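Room Reset with the Wovach kit: my placement project report
Edith Ñahui

What I was asked to do

My placement was with a small study centre in Nulisville that hires out desks by the hour. They were thinking of paying for the Wovach room reset package, and my project was to try it out for a term and say whether it was worth having. I'd never gone near a robot before, so I came at this as a customer would, with the manual in one hand and a cup of tea in the other.

The package is a two-armed robot on hire plus a set of ready-made jobs you can switch on. The one we cared about was called Chair Return. People get up, leave their chair in the middle of the room and go home, and somebody has to go round putting them all back. It sounds like nothing, but the evening staff really do hate it!

Setting up

Setup took most of a Thursday. You walk the robot round the room, show it where each table is and save a "home" spot for every chair. The Patau app that goes with it is fine once you find things, but the saving button is hidden under a menu called Places, and I lost my first 20 minutes of work by closing it too soon (the app does not ask if you're sure).

The hire price we were quoted was 345 a month, with an extra 200 for the first visit from their engineer, who came over from the Cáceres office and was very patient with me.

How it did with office chairs

I began with the office chairs, as there are more of those than anything else and they roll. You'd think rolling would make things easier, but the chair can swing off to one side if it's only held at one corner. The manual says to use both arms, one to each side of the back, and to push slowly.

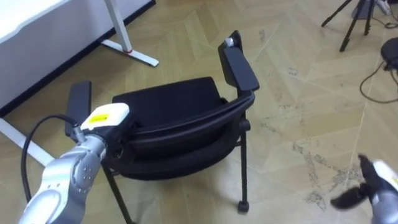

Out on the open floor in the first, and in under the table in the second.
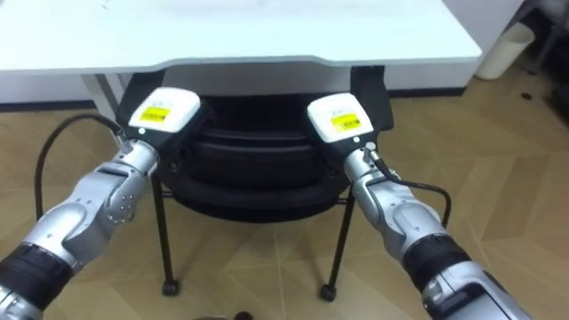
I set the pushing speed to the lowest of the 3 settings and left it there. On the middle one the chairs went in with a proper thump – one bumped the table hard enough to tip over my pencil pot – and I never dared try the top one. Slow is very slow, mind you. I could tidy a whole row by hand while it was doing a single chair, but then I'd have to be there, and the point is that I could be washing up mugs in the kitchen instead.

Things I didn't get on with

The saved spots drift. If a table gets nudged during the day the robot still wants to put the chair where the table used to be, so I ended up sticking bits of tape on the floor and checking the tables against them before each run. Chairs with a coat over the back were also a problem, and I gave up and moved those myself.

The help line was friendly but only open until four, and our chairs only need putting back after six!

Would I tell them to pay for it?

For one room, no, I don't think so. For the centre's bigger building, where the evening shift is two people and a lot of chairs, I would try it for another term and ask Wovach for a lower rate. I've put my full notes and the settings I used in the folder at reception, next to the spare keys.

More student projects
Does a booking screen cut down no-shows?
Testing three floor cleaners in a busy corridor
A lending shelf for phone chargers

Contact the placements office | © Nulisville student projects | Back to top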